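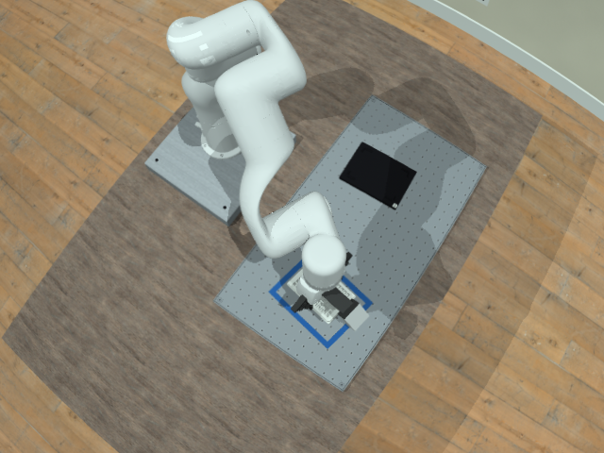

Pour un droit effectif à la lenteur administrative

La commune de Griten a supprimé en mai cinq de ses guichets de proximité. L'intention est louable : réduire les délais et alléger la charge des services. Elle méconnaît toutefois la nature même de l'accueil public.

Une demande d'aide au logement se remplit rarement en une seule fois. L'usager hésite, revient, corrige – et c'est au guichet que l'erreur se répare. À Susta, où 26 agents ont été maintenus à ce poste, presque 1 000 dossiers incomplets ont été régularisés sur place au cours de l'exercice.

Il appartient aux élus de rétablir une présence physique dans chaque quartier, ne serait-ce que jusqu'à 13 heures. La dépense serait modeste au regard des recours évités.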